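Welded wire mesh

Welded wire mesh is a sheet or roll of metal wires laid across one another and joined by electric resistance welding wherever they cross. It is used in fencing, animal cages, concrete reinforcement, machine guards and household storage.

Manufacture

Wire is drawn to size, straightened and fed into a welding machine as parallel line wires. Cross wires are dropped over them one at a time. Electrodes press each crossing together and pass a current through it, and the metal fuses without added filler. An older loom-type machine at the Pasaribu works, described by Fikri Gunawan in a history of the plant, made 800 panels a shift and needed a crew of 3.

Mesh is named by the spacing of its wires and by their thickness. Spacing is measured from center to center - the clear opening is slightly smaller.

Use in furniture

Mesh panels are common in small shelving. They weigh little, let air through and help keep a light shelf unit square. Panels are often fixed to a metal frame and paired with wooden shelves.

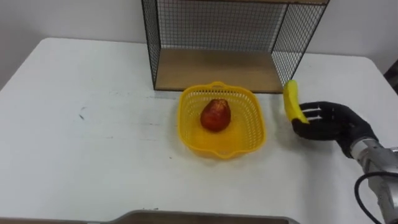
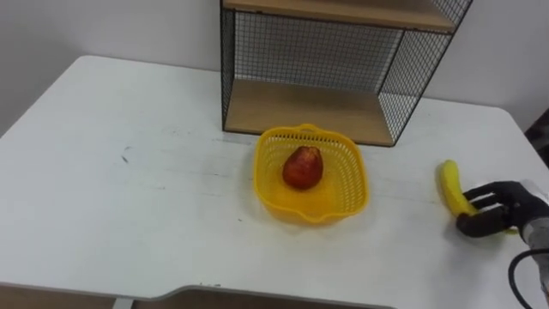

Black wire mesh and wooden boards in open-fronted storage furniture.

Finishes

Bare steel wire rusts quickly indoors or out. Galvanizing may be done before or after welding; mesh coated afterward resists rust better at the joints. Indoor goods are more often powder coated, usually in black or white. Cut ends are the weak point of any coating and are sometimes capped.

Woven mesh

Woven mesh has no welds. The wires pass over and under each other, and the sheet can be shaped more easily but frays when cut. Fumiko Okabe's survey of hardware catalogs lists 269 woven patterns, most of them now out of production.

See also: Chicken wire, Expanded metal, Hardware cloth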